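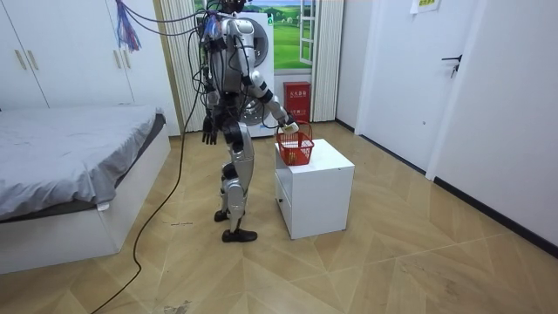 Basket task in the bedroom set, right gripper on the handle.

We passed 401 kept episodes on the basket task Thursday, so some notes before I forget the details.

Each episode starts with the red basket on top of the white cabinet. Ebenezer teleoperates, Zuzana resets the basket and calls the start. She moves it a few inches and turns it between takes, working from a printed list, since left to ourselves we put it back in the same spot every time. The first 200 episodes were collected without the list and the handle angle barely varies in them. A policy trained on those alone reached for where the handle usually was.

The loop handle is the hard part. It swings. If the gripper closes early it pushes the handle flat and the operator has to back off and come in again. I used to throw those takes out. Now we keep them if the second attempt is clean, and tag them "regrasp" so they can be weighted separately. More than 5 percent of the set carries that tag.

Things that cost us time:

Cable drag. The floor cable tugs at the body when the robot steps, and the operator corrects for it without noticing. Those corrections end up in the actions. We now lay the slack out toward the bed before every take.

Clock drift between the arm log and the video. Bezawit wrote a check that rejects an episode at save time - much better than finding out during training.

Idle frames at the start. Trimmed automatically, with a short margin left in.

The target is 2,000 by the end of October. Next up is the same task with the left hand, which has five fingers and will need its own mapping from the glove. Somkiat has a first version and I haven't tried it yet.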